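The Kovard Field Lamp, reviewed for people who read old headstones
By Neusa Guerra
1 October 2025

If you have ever knelt in wet grass in front of a marble stone that has gone the texture of a sugar cube, trying to decide whether a man died aged 21 or 27, then you already know why I bought this lamp. I have been copying down inscriptions at the old burial ground in Larico since my own children were small (they are not small now!), and for most of that time my equipment has been a notebook, a soft pencil and whatever sun the afternoon cared to give me.

The sun is really the best tool there is. When it comes in low from one side, every shallow letter throws a little shadow and a blank stone turns back into somebody's grandmother. The trouble is that our stones mostly face north, so the light we want never gets to them. People have tried all sorts of things over the years. My aunt used flour, which I beg you not to do, and there was a fashion for shaving cream that I am glad to say has mostly passed. A mirror works beautifully if you have a friend to hold it and a clear day. I very often have neither.

So in March I ordered the Kovard, after reading a good deal about it and dithering even more. It is a long, flat lamp, a bit like the tube over a bathroom mirror, with a folding stand and a battery in the handle. You set it beside the stone, tip it until the beam just skims the face, and look. I have now used it on more than 200 stones in Larico and up the road at Prolero, so I think I can give it a fair hearing.

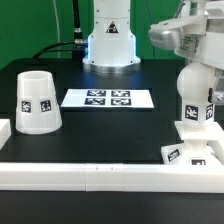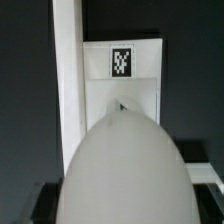
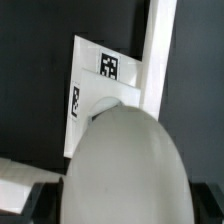

Reviews > Local History > Tools & Equipment

What it does well

The light itself is lovely. It is even from one end to the other, with no hot spot in the middle, and that matters more than brightness when you are after shallow carving. On slate it is almost too much and I keep it on the lowest setting. On marble I go up to the middle one and move the lamp slowly, first from the left and then from the right, and then (do try it) from straight above, pointing down. Quite a few letters only show themselves from above, the bars of an H or the foot of an L in particular, and I had missed those for years with my mirror.

The stone that won me over was the Warraich marker at Prolero. It is a modest thing against the back wall, and the family has been a puzzle in our records for as long as I have been looking at them. The burial register gives a son who came home from the First World War and died the next winter, but his name in the register is a smear of ink, and everyone who had copied the stone before me had simply written "illegible" and moved along to the next row. I had done the same myself, I am sorry to say, in my neatest handwriting.

With the lamp tipped down from the top I got the first initial and the regiment. I sat back on my heels and said something out loud. Then I went over it again from the left and got most of a line of verse underneath, which had been below the grass until I pressed it down with my hand. Dalva Pimentel, who looks after the newspaper clippings at the Larico library and has forgotten more about this county than I will ever learn, took those scraps and found his funeral notice in a couple of evenings. He had been a baker. The notice mentions his mother by her first name, and we had not had that either.

Now, would I have read that stone some other way, in the end? Possibly, on the right morning with a patient helper. But I have walked past it for a very long time without managing it.

What I like less

The stand. Oh, the stand. It has narrow metal feet that are fine on a path and hopeless on turf, where they sink at different rates so the lamp leans over like a tired guest at a wedding. I have ended up resting it on a gardener's kneeling pad. Whatever you do, don't prop the lamp against the stone itself, however sturdy the stone looks. Old markers can be loose at the base, and a lamp is not worth a broken one.

The battery is said to last 4 hours. I get nearer to that on the low setting and well short of it on the high, and in cold weather it drops off sooner than I would like. It charges slowly, too, so I plug it in the night before and put my car keys on top of it so I can't leave without it.

I also wish the switch were bigger. It is a tiny recessed thing that you can't find with gloves on, and it steps through the settings in one direction only, so if you go past the one you wanted, around you go again through the flashing mode. There is no reason on earth to flash at a headstone. I gave a gentleman walking his dog quite a turn one evening.

Pictures and note-taking

A word about photographs, as several of you have written to ask. The Kovard does help, but take two of every stone, one lit from each side, and take them without moving the camera in between. Looking at the pair together at home is how I settled the 21-or-27 question I mentioned at the start (he was 27). Write down which side the light came from, because after a dozen stones you will not remember, and shadows can make a raised letter look like a cut one when you are tired.

I still copy everything by hand as well, line by line, keeping the carver's spelling and the line breaks just as they are. Put a question mark beside anything you are unsure of. A guess written down firmly has a way of becoming a fact in someone else's family tree, and I have spent whole winters chasing those.

Who should get one

If you are looking for one great-grandfather, borrow a lamp or a mirror and spend your money on the trip. If you have a whole churchyard ahead of you, or you belong to a group that can share it, I would say yes, and budget a little extra for something flat to stand it on. The Larico library has said it will lend mine out when I am not using it; ask for Dalva at the desk, and please bring it back charged.

And do ask permission before you start. Most places are glad to be asked, and at Prolero they gave me a plot map and a cup of tea besides.

Rating: 4 out of 5. It would have had the other one with better feet.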